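Reading Room > Short Fiction > The Ferry Office at Hallar

Notice was given in June that the night ferry between Hallar and Gistgate would be withdrawn. Passengers holding return tickets were asked to present themselves at the office before the last sailing, where Mrs Wilma Coppens would record their names.

By nine in the evening she had entered all but one. Ticket 241 had been sold to a Mr Liam Hanrahan, outward portion used, return portion outstanding. The regulations did not permit the register to be closed while a passenger remained on the far shore.
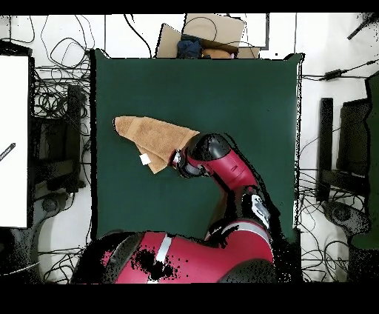
Who had the authority to hold the ferry? The harbour master alone, under the terms of the original licence, and Mr Bart Martens had held that post for two winters.

Mr Martens was consulted by telephone. He observed that the ticket was very old – older, in fact, than the present vessel – and that the gentleman might reasonably be presumed settled. Mrs Coppens replied that presumption was not provided for in the register.

The ferry was accordingly held. At a quarter to midnight a man in a heavy coat came down the Gistgate steps, gave up his ticket and asked whether the fare had changed. He was informed that it had, but that his portion remained valid.

Mrs Coppens entered his name and ruled a line beneath it.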